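Vangelis Stefanou
Sunday, the snack tin again. A small thread for people who also have one at home. 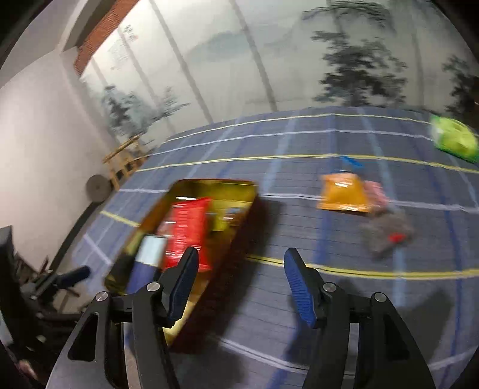 1/ In our house the tin is for guests. This is the rule from my mother and I keep it, more or less. When somebody comes for coffee, the tin must be open on the table before they take off the coat.

2/ I refill it every Sunday in the afternoon. First I take everything out on the cloth, then I put back the big packets, then the small ones go in the places that are left.

3/ The big ones go lengthwise. I tried for a long time to put them across and the lid did not close well. Andor Vida told me to turn them, and he was right, so thank you Andor.

4/ The tin I use is red outside and gold inside. I like the gold very much. Even a cheap candy looks like a present in there.

5/ I buy the sweets in Deligiannis, the shop near the bus station in Warkitz. They sell by weight on one side and by packet on the other side. I take 3 or 4 kinds by packet, and for the rest I let my daughter choose.

6/ Last month I paid 79 for one bag of mixed sweets and half of it was licorice. Please read the label before you pay. I did not read the label.

7/ Somebody asked me about the checked cloth. It is an old one, blue and grey, and I put it down because the crumbs and the small papers stay on it. After, I take it by the corners and shake it from the balcony.

8/ About chocolate in July: do not put it in the tin. In my kitchen it gets soft by noon and then it sticks to everything. Hard candy and wafers are fine.

9/ Does anyone know if the square tins from Joritport close tighter than the ones with round corners? My cousin says yes, but she also sells them.

10/ Edit, because two people wrote to me: no, I do not throw away the old ones every week. They go on top, and the new ones go under. My father eats from the top and he does not complain.

11/ Next Sunday I will try with nuts in small bags. If you have a good recipe for salted almonds, please send it, I have over 120 grams of them waiting.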